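3/6/18
Elīna Ramanauskas, Ruvbridge Robotics Club, workshop notebook

Entry concerns the cup exercise for the Nustorbridge student competition. The rules require each team to grasp a cup on a furnished table without disturbing the other objects. All trials at this stage are to be carried out in simulation, using the Ororine room file.

The group was asked to compare the many-fingered hand with the two-fingered gripper. Grasp settings are to be saved separately for each - they were overwritten once already. 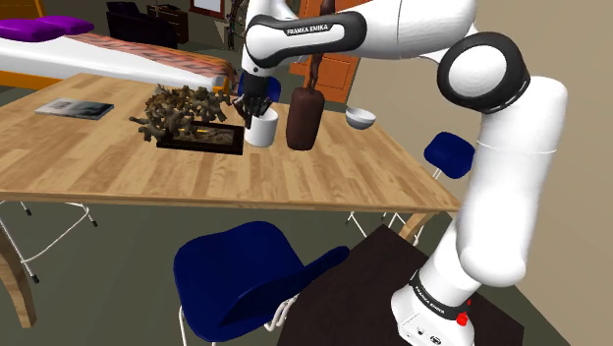

The cup exercise, in the simulated room.

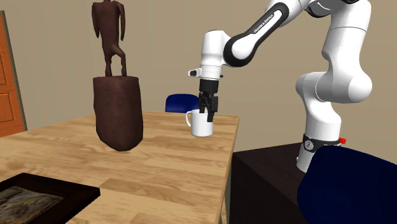 The random seed is fixed at 3821 for every entry, and the planner is limited to 2000 steps per attempt. Students should record the seed with their results. Six attempts are permitted per team. The Jankauskaitė group has requested a change to the friction value; this was declined until the written rules are checked. Approach height remains to be agreed before August.

Outstanding: tidy the shared folder, and correct the units in the second worksheet.

Comments

R.J.: Is the step limit the same for both hands?

Elīna Ramanauskas: It is - 2000 in each case.

T.: Worksheet units corrected. Please check page 6.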